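Reviews / Workplace Automation

Umier two-arm bench cell: three months on the returns line

We run a small site that takes back unsold vending stock for Bradska. Somebody has to pick up each opened or dented can, decide where it goes and put it there. It is dull work and hard on the wrists. In spring the company leased an Umier cell with two arms, and I was one of the people trained to run it. I pack and sort for a living, so this review is about working next to it.

Setup

The arms came in two crates, 70 pounds each. Getting them bolted down took a morning. Getting them to do anything useful took much longer. We started with single cans and colored containers at the back of a white bench, and we still go back to that layout whenever a setting changes. 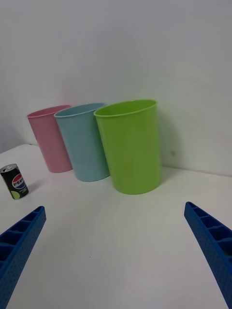
The practice layout, from the wrist camera: one Pepsi can, three colors to choose from.

You teach the cell by guiding the arms through the job yourself. The controls are easy to learn and tiring to use. After an hour my shoulders felt it, and we now swap every 40 minutes, which management agreed to after some back and forth. I would ask for that in writing before the crates arrive.

The wrist camera is the best part of the package. Its view goes to a screen at standing height, and it is clear enough to check where the fingers are before you close them. It will show you the barcode panel on a can. It won't let you read the small print.

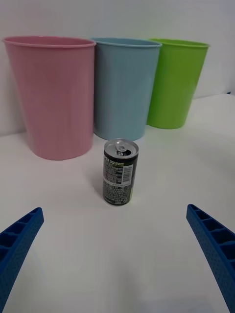
Speed and grip

On a good shift our cell moves 54 cans an hour. I can do far more than that by hand. The difference is that it keeps the same pace at 4 a.m., and it doesn't need anyone's wrists.

The blue ribbed fingers are soft on thin aluminum. They do wear. A replacement set from Ranjbar costs $119 and we are on our second. Changing them is a five-minute job with the supplied key.

Opened cans are the weak point. The software treats them the same as sealed ones, so anything with liquid left in it has to be pulled out by a person first.

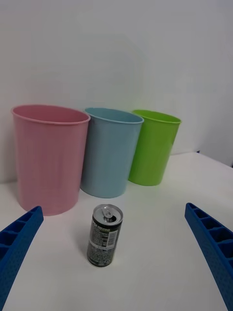
Photo: Bradska returns team

The software is called Fileo and it logs every pick. Ours had 1310 entries at the last review meeting. The log also records who was at the controls, and people were not happy to learn that from a menu. It can be switched off per user. Ask about it early.

What changed for us

No jobs went. Two people moved from sorting to running the cell, with a small raise. The night shift lost a sorting post that had been empty since November, and I don't expect it to be filled. Breaks are more regular now. The bench is quieter and there is less talk, which some of us miss. 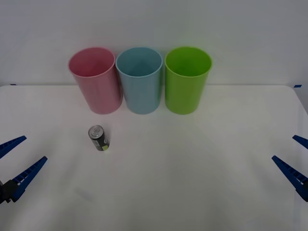 Page last changed: Sunday, 6:15 p.m.

The second arm is harder to justify. Most of our work is one can at a time, and the right arm spends long stretches parked open while the left one does the picking. For mixed boxes it helps, since one arm can steady the box. If you only handle single items, price the one-arm version first.

Good: camera view, gentle fingers, simple finger changes.
Bad: slow, tiring to teach, operator logging on by default.
Would I keep it? Yes, for nights. On days I'd still want a second person at the bench.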